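Asunto: dominante verdosa en sombras + error 311 al cambiar de papel
Estado: abierto (reabierto en diciembre)
Equipo: Hirkach de sobremesa, gran formato, firmware 6
Software: Gernau, última versión, licencia de taller
Papel: Grosness mate, rollo
Comprado en: Domański
Prioridad: alta, tengo un encargo parado

Hola otra vez. Reabro porque lo del mes pasado no quedó resuelto, me lo cerrasteis solo por falta de respuesta y la respuesta la mandé, no sé dónde habrá ido a parar.

Resumen rápido. Los tonos oscuros salen verdosos. Los claros bien, los medios casi bien. Marrones y grises, mal. En negro puro no se nota. Aparte, cuando cambio de rollo a hoja suelta salta el error 311 y hay que apagar del interruptor de atrás, con el botón frontal no reacciona.

El encargo son 84 láminas, todas con sombras profundas, así que imaginaos. Llevo tiradas unas cuantas y el papel no es barato.

Lo que ya he hecho, antes de que me lo pidáis:

– limpieza normal de cabezales, sin cambio
– limpieza profunda, sin cambio y media tinta a la basura
– test de inyectores: limpio, ni una línea cortada
– reinstalar el controlador desde cero, borrando la carpeta de perfiles
– otro cable
– imprimir desde otro ordenador, mismo verde
– perfil Grosness descargado otra vez de la web del fabricante

Lo único que cambia algo es poner perfil genérico de papel mate. Menos verde, pero todo lavado y los rojos se van a naranja. No me sirve.

El marrón es el que se me tuerce, el borde anaranjado lo saca bien.
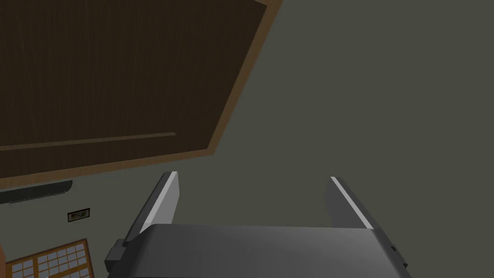 Gernau: buenas, gracias por el detalle. Antes de tocar el perfil mira si la gestión de color está activada en los dos sitios a la vez, en el programa y en el controlador. Con doble conversión las sombras se suelen ir a verde o a magenta y el test de inyectores sale perfecto. El 311 es cosa de la máquina, no nuestra, para eso tendrás que escribir a Hirkach.

Vale. Mirado. En el programa estaba en "gestiona la aplicación" y en el controlador en "automático", que yo daba por hecho que era desactivado y no, automático es que decide él. Lo pongo en "sin ajuste de color" y repito.

11:20. Primera prueba con el cambio. Mejora clara en los marrones. Los grises siguen tirando a verde, menos que antes. Dejo secar, en mojado este papel engaña mucho.

13:05. Seca. Los marrones los doy por buenos. El gris oscuro no, se ve a simple vista al lado de la carta. Con la lámpara del taller y en la ventana, las dos luces, para descartar que sea cosa de la bombilla.

13:40. Pruebo a cambiar el propósito de conversión. Perceptual: más suave pero verde igual. Colorimétrico relativo con compensación de punto negro: mejor detalle, verde igual. Sin compensación: sombras empastadas, peor. Lo dejo en relativo con compensación.

Pregunta mientras tanto: el perfil de Grosness pone en el nombre "v2" y en la caja del rollo no pone versión de nada. ¿Puede ser que hayan cambiado el recubrimiento y el perfil sea para el papel viejo? El rollo anterior tenía el reverso más amarillento, este es blanco blanco. Se lo he preguntado a Domański y me dicen que a ellos les llega con la misma referencia de siempre y que no les consta ningún cambio.

Sobre el 311. En el manual viene como "fallo de detección de soporte" y manda limpiar el sensor con un paño seco. Limpiado. Volvió a salir. Luego he visto que solo pasa si saco el rollo con la tapa cerrada y la máquina todavía en espera. Si abro tapa, espero a que el carro se vaya a la derecha y entonces saco el rollo, no salta. Lo he repetido varias veces en ambos sentidos y se cumple. No es solución pero por lo menos no tengo que ir al interruptor de atrás, que esta pegado a la pared y hay que mover el mueble.

A Hirkach les he mandado lo mismo por el formulario. Contestación automática y nada más de momento.

Sigo con el gris. Bastante gris oscuro y el fondo liso.
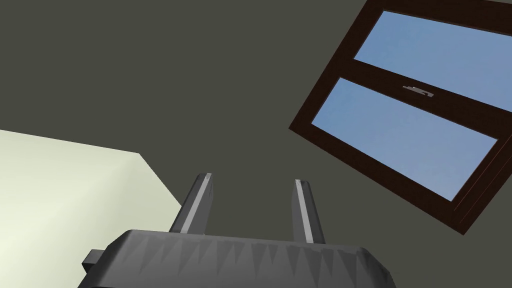

Adjunto 2 – gris oscuro en primer plano, fondo gris oliva sin textura.

Comparad por números, no a ojo. Yo lo hice a ojo la primera vez y perdí media mañana corrigiendo lo que no había que corregir.

16:10. Respuesta vuestra recibida por correo, la pego resumida para que quede en el ticket: que genere una carta de grises desde el menú de calibración, que la imprima sin gestión de color en ninguno de los dos sitios y que linealice antes de volver a aplicar el perfil. Que si después de linealizar el gris sigue verde, es el perfil o el papel.

16:35. El menú de calibración me sale en gris, no deja entrar. Licencia de taller, debería dejar. Cerrar sesión y volver a entrar, nada. Ejecutar como administrador, ahora sí. Esto ponedlo en la ayuda, por favor, que no viene.

17:15. Carta impresa. La lectura falla al final, en los parches más oscuros, dice "valor fuera de rango". Repito la lectura más despacio y la coge entera.

17:50. Linealización guardada y aplicada. Imprimo una tira con los grises y otra con los marrones.

18:30. Todavía algo blandas pero se ve ya la diferencia. El gris bastante neutro. Queda un pelín de verde en el tramo justo antes del negro, hay que buscarlo. Los marrones no se han movido, menos mal.

Situación ahora mismo:

– doble gestión de color: era la causa principal, corregido
– linealización: hecha, corrige casi todo lo que quedaba
– resto de verde en sombra muy profunda: pendiente, sospecho del perfil v2
– menú de calibración bloqueado sin permisos de administrador: es fallo vuestro, abrid otro ticket si hace falta
– error 311: esquivado abriendo la tapa primero, pendiente de Hirkach

Lo que necesito de vosotros: si tenéis un perfil vuestro para el Grosness mate, aunque sea de prueba, me lo mandáis y lo comparo con la misma tira. Y que me confirméis si la linealización se pierde al actualizar el programa, que me sale el aviso de actualización cada vez que abro y no me atrevo a darle.

No cerréis el ticket automáticamente otra vez, estoy imprimiendo y a lo mejor tardo en contestar. Mañana primera hora saco lámina completa a tamaño final y pongo aquí el resultado.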